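Sturnham Expands Returnable Cup and Bottle Program to Downtown Businesses

July 2021

STURNHAM — The city of Sturnham will extend its returnable cup and bottle program to downtown cafes, lunch counters and office kitchens, the Clidovau Reuse Partnership announced Monday. The program opened in May at two neighborhood drop-off points and has taken in 2,608 items so far.

Under the expanded program, customers pay a small deposit on a cup at any participating business and get it back when they return the cup to any other. Empty plastic soft drink bottles can be left at the same counters. Bottles are sorted by hand and sent on for recycling, while cups are washed at the Nanel facility on Tedesco Street and put back into use.

Five downtown businesses will join when the expansion takes effect. Each will receive a stock of cups, a collection crate and a weekly pickup. There is no charge to businesses for the first year.

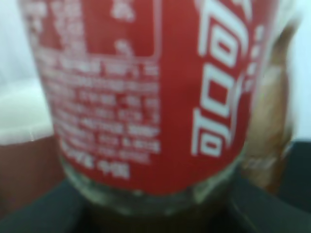
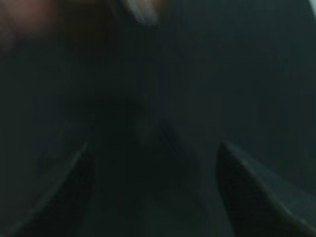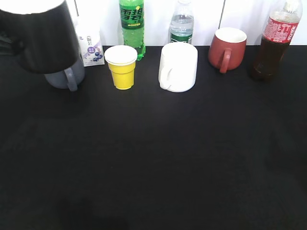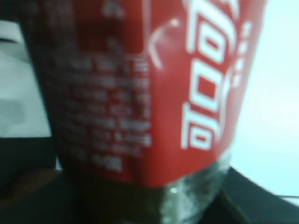 Kirsten Li
Communications Manager, Clidovau Reuse Partnership

The partnership said the first drop-off points were used mainly by residents on foot, and that many asked for a location closer to where they work. A survey of 787 households found that distance was the most common reason for not taking part.

"People told us they were willing to return things but did not want to make a separate trip," Li said. "Putting the counters where they already buy lunch takes care of most of that."

Office kitchens may enroll separately. An office that signs up can order cups for meetings and return them unwashed in the crate provided. Staff may also keep using their own mugs, which are not part of the deposit system and should not be placed in the crates.

Bottles should be empty, with caps on. Labels do not need to be removed. Glass, cans and food containers are not accepted at this time — the partnership is looking at adding cans once the pickup schedule has settled.

Nanel has added a second washing line to handle the extra volume. Cups that are cracked or badly stained are taken out of use after inspection.

Deposits paid at the original drop-off points remain valid and may be refunded at any downtown counter. Receipts are not required.

Businesses within the city limits that would like to join can pick up an enrollment form at the Nanel facility during regular opening hours. Forms are also available at both original drop-off points.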